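What Moisture Does to a Tabletop

A solid wood tabletop is never finished moving. The boards take up water vapor from the room in summer and give it back in winter, and the top gets wider and narrower as they do. Along the grain the change is too small to matter in furniture. Across the grain it is large enough to split a panel, jam a drawer or pull a screw sideways through its hole.

Edit Vörös has spent most of her working life on this problem. She runs the test room at Mészáros, a furniture shop that builds dining and work tables to order, and she keeps a log for each top that leaves the building. The log records species, board width, grain direction, moisture content at glue-up and moisture content at delivery. When a customer calls about a crack, the log is the first thing she opens.

Most of the cracks have the same origin. The top was fastened rigidly to a base that does not move. A steel frame or a cross rail running the long way of its own grain holds its length all year, and the top, which wants to shrink across its width, cannot. Stress builds until something lets go. Usually it is a glue line near the end of the board, where the wood dries fastest.

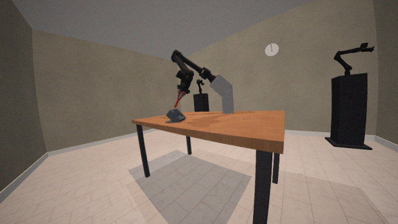 The traditional remedy is to let the top float. Wooden buttons sit in a groove along the inside of the apron, are screwed to the underside of the top, and slide in the groove as the width changes. Figure-eight fasteners do the same job with a small pivot. Slotted holes in a steel bracket work too, provided the screw is centered in the slot and not driven hard against the washer. Vörös prefers buttons on the long sides and a fixed screw at the center of each end, so that movement is shared between the two long edges.

How much room to leave can be worked out. Take the width of the top, multiply by the expected change in moisture content, and multiply again by the coefficient for the species and the cut. Flatsawn boards move more than quartersawn boards from the same log. The calculation assumes that both faces see the same air, and here many home builders go wrong: they put a film finish on the upper face and leave the underside bare. The bare face responds first and the top cups.

Angelica Buenaventura, who teaches a joinery course at the Iltard workshop, had her students measure this last winter. They glued up 149 sample panels, finished half of the set on one face only, and stored all of them in the same heated loft. By February the one-sided panels had cupped enough to see with a straightedge. Those sealed on both faces had narrowed but stayed close to flat.

"A finish slows the exchange," Buenaventura says. "It doesn't stop it. What you want is for both sides to be slow by the same amount."
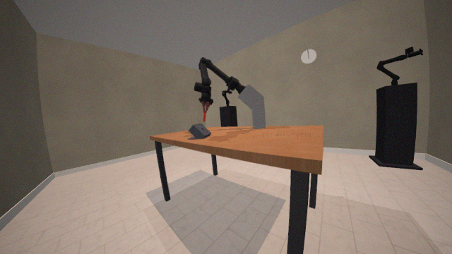
Her students used Tosell, a wiping varnish, in two coats on each face -- and an extra coat on the end grain, which takes up moisture far more quickly than the faces do. Breadboard ends were left for a later session. They are harder to get right, as the cross-grain board has to be glued only at its center and pinned through elongated holes elsewhere.

The heating season is the hard test for any top. Vörös asks buyers to keep new tables away from radiators and floor vents for the first winter, and to check the fasteners once the heating goes off. A button that has bottomed out in its groove should be backed off and reset with a small gap. Pocket screws through an apron deserve more suspicion, and she replaces them whenever a table comes in for repair.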